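**Tabletop wrapping** is the handling of small, light goods on a bare table: opening packets, laying out a cloth, bundling or covering an object and fixing the cover in place. Handbooks tend to treat it as a skill with settled rules. The evidence for most of those rules is thin.

Objects used for practice range from flat printed packets to inflated balloons, and a dark table is a common choice of surface. 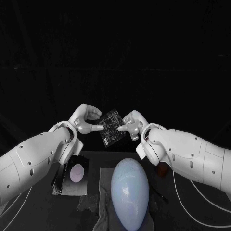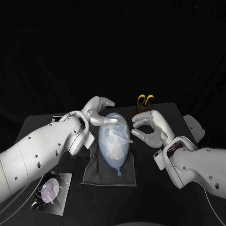
**Does a balloon need a cloth under it while it is being wrapped?**
Only on a slick or gritty table. A cloth slows rolling and keeps grit off the skin, but on a clean, level surface a knot turned toward the worker does much of the same job.

## Materials

Packets are usually sorted by whether they tear, peel or need cutting. The scheme is less tidy than it sounds, as many have a tear notch that fails and end up being cut anyway. Paper sticks poorly to a balloon without paste or tape, and tape is hard to lift again without bursting it. Claims that "balloon-safe" tape solves this come mostly from the people who sell it.

Cloths are chosen for grip. Hemmed ones lie flatter at the edge, though a thick hem can form a ridge that tips light objects.

## Claims and disputes

The Stedatton method, named for the town where it was first taught, calls for 10 practice wraps before any finished piece. Its manual reports a trial of 553 balloons with only 2 bursts. The manual does not say how old the balloons were or how hard they had been blown up, and either could account for the result.

A rival guide, the Fustdale sheet, advises opening every packet before starting. This saves time with dry goods and wastes it with anything that sheds or dries out. The Jarman fold, a way of tucking a cloth under a round object, is often credited with stopping all movement. It reduces movement.

Nirnine, a supplier of craft cloths, has stated that its product survives nearly 1,000 uses. No test conditions were published with the figure.

## See also

- Papier-mâché
- Gift wrapping
- Balloon modeling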